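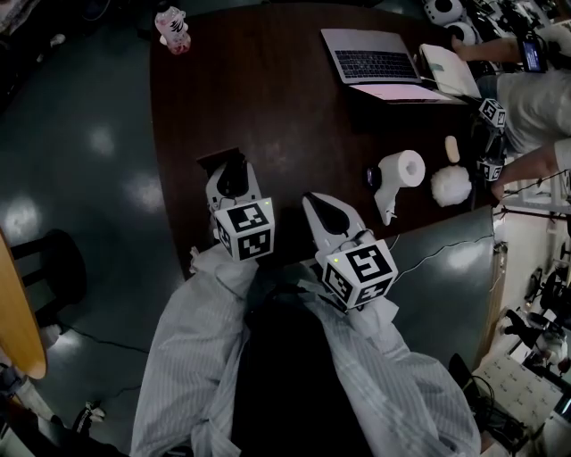

What does Arthorpe want from foreign investors?

"Money, mostly," says Cheuk-hei Chu. "Then patience. We ask in that order so they don't leave early."

Chu runs the city's investment office, which has six staff and a view of the bus depot. She has spent the spring selling a new administrative district on the east bank, where the ministries are supposed to move in December. So far one has agreed to go, and it's the one that handles parking.

Her best catch is Kutura, a builder of water plants, which signed on Thu 27 May after 19 meetings. "Eighteen were about the lunch schedule," she says. The company will get its land on a long lease and a road to reach it, though the road is still being discussed by three agencies.

Tsz-kin Hung, who sits on the city council and voted against the district, thinks the lease is too cheap. "I'd take it myself at that price," he says. He has asked to see the terms and received a brochure.

Chu says he'll get the full text once the translation is done. Would she move to the east bank herself? "My office is staying here," she says. "Somebody has to meet people at the station."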